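Print this page | E-mail this article
Comments (13) | Shares (105)
Search Opinion Enter keyword

Opinion: A sorting result should be judged by its intermediate stages

Robot learning groups have grown used to reporting one figure for a household task: the share of trials that ended well. The Hisia programme at Pluden has reported in this way for several years, and this institute has done the same. It is our view that the practice should change, and the programme's table-sorting work is a good place to begin.
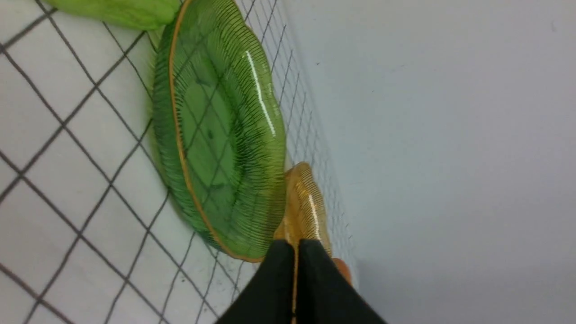
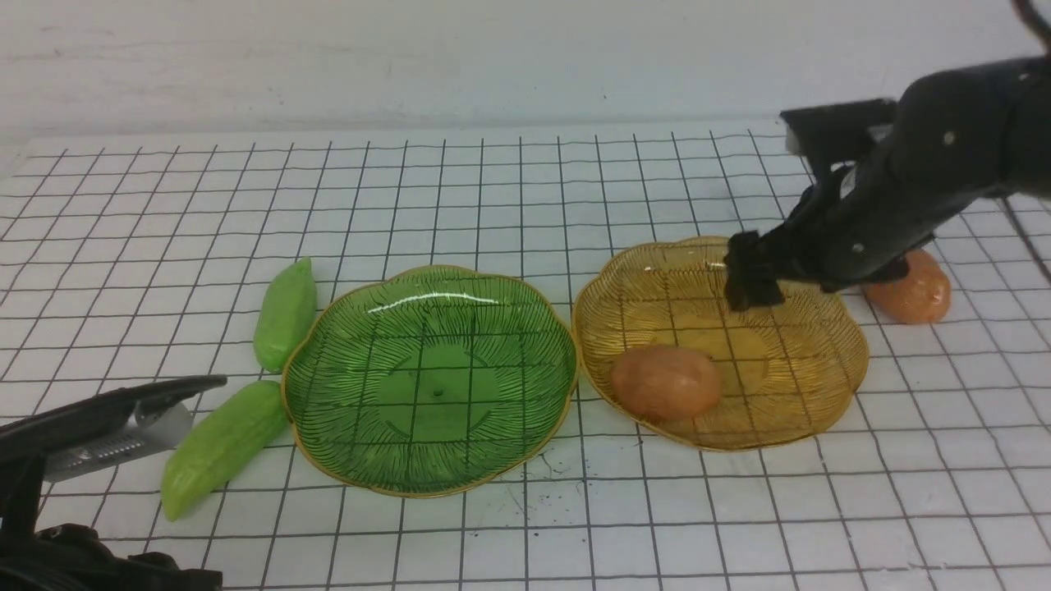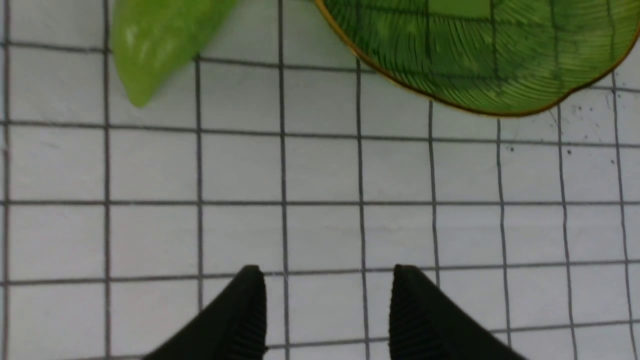
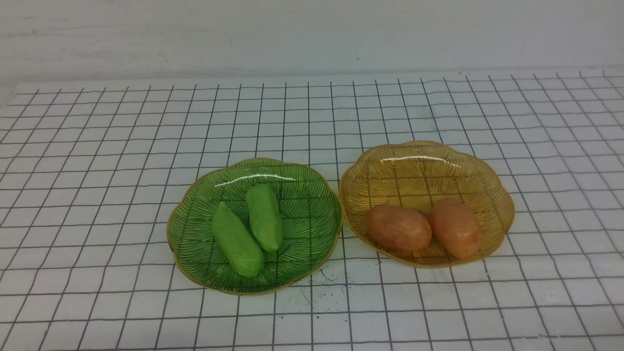 Table-sorting task, wrist and head views. Fourth picture: two toy vegetables in each dish.

The task is simple to state. Toy vegetables are to be placed in two glass dishes, the green ones in the green dish and the brown ones in the amber dish. A person would do it without thought. For a learned policy it asks a good deal, and the difficulty is spread unevenly over its length.

Under the present rule a trial passes if all the pieces are in their proper dishes when time is called. A trial in which three pieces are placed correctly and the fourth is dropped beside the dish counts as a failure. So does a trial in which the arms never move. The two are entered in the same column and given the same weight. A reader of the published table has no means of telling them apart, and a group choosing between two training methods may well choose the wrong one.

We reviewed 634 trials of the task, recorded under the Cele protocol up to October. Of these, 200 were marked as failures. In more than 105 of the failures, at least one piece had been placed in the correct dish before the trial went wrong. That is over half of the failed set, and none of it appears in the headline result. The information was collected and stored at some cost, and then left out.

The institute therefore supports stage scoring. Each piece should be scored for approach, grasp, transfer and release, and the scores should be published next to the pass rate. The pass rate should stay. It is easily understood, and older results cannot be compared without it.

Two objections have been put to us and deserve a fair answer.

The first is that stage scoring is slow. Someone must watch the recordings and decide when a grasp began and ended. We accept this. With a head view and a wrist view stored together, however, most decisions take little time. The head view shows which dish a piece is in. The wrist view is more useful for the fingers and whatever is close to them. Where the two views leave a reviewer in doubt, the stage should be marked as unclear and reported as such.

The second objection is more serious. It holds that partial credit rewards methods that begin well and never finish, and that a household has little use for a machine of that kind. There is force in this. A table half sorted is still a table that someone must attend to. But the argument concerns what should be sold, and a research report has a different purpose. Its readers need to know where a method breaks down so that they can mend it.

The choice of dishes also bears on the matter. The earlier Plultora set used plain opaque trays, and its results have often been quoted as though they would carry over to any container. Ribbed, see-through glass with a wavy rim is a harder case for a vision system. Grid lines show through the base, and bright reflections lie along the inner wall. If a policy trained on trays loses ground when the dishes are changed, a single pass rate will record the loss without saying at which stage it arose. Stage scores would at least point to the approach or to the release, and further work could be directed accordingly.

We ask that the next Hisia report carry both measures for every task with more than one object, and that the scoring sheets be released with the recordings. The institute will apply the same rule to its own reports from the coming cycle. Groups that wish to use our scoring sheet may request a copy from the publications office.

Print this page | E-mail this article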